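Hand-held gripper keeps missing thin, flat items — student project

Asked by Fuseini Fiadzo, May 2023
Posted in: School and club robotics

I'm in a student project group working with a hand-held two-finger gripper. We record a person picking things up with it, and later an arm is supposed to copy the motion. Our item list has thick things and thin things. The thick ones are fine. The thin tan loop is our problem.

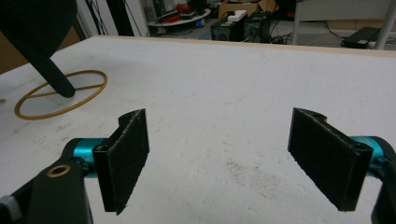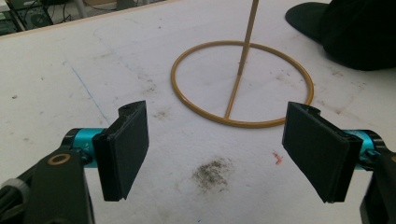 We did 70 tries on the thin items in February and only 4 were clean lifts. In the rest, the pads closed over the top or pushed the item along the table. We have already slowed down the closing and wiped the pads. The table has to stay the same because the older recordings were made on it. Our report is due soon and I would like to keep the thin items in. Is this a pad problem or a technique problem?

Tianyou Qin

Probably both, but start with technique because it costs nothing. With thin items people tend to stop a little high, since they don't want to hit the table. Let the tips touch down lightly first, then close. If the tips lift as the fingers close, you need to follow them down with your hand.

Also check that both tips reach the table at the same time. Hold the gripper still, close it slowly on a sheet of paper and see which side drags. On ours one pad was mounted slightly higher, and loosening the screws and resetting it fixed most of the misses.

I would do 40 tries with only that changed before you touch the pads. Write down how each miss happened — over the top, pushed away, or dropped later. We didn't do that the first year and had to repeat everything.

Keep the old recordings in a separate folder if you move a pad. Mixing them caused us trouble.

Lurstead

get softer pads. worked for us

Plollden

Softer pads can help, but they wear. Ours were fine for the first 300 grasps and then the bottom edge started to round off, and thin stuff was the first thing to go. If you swap them, change both sides together and note the date.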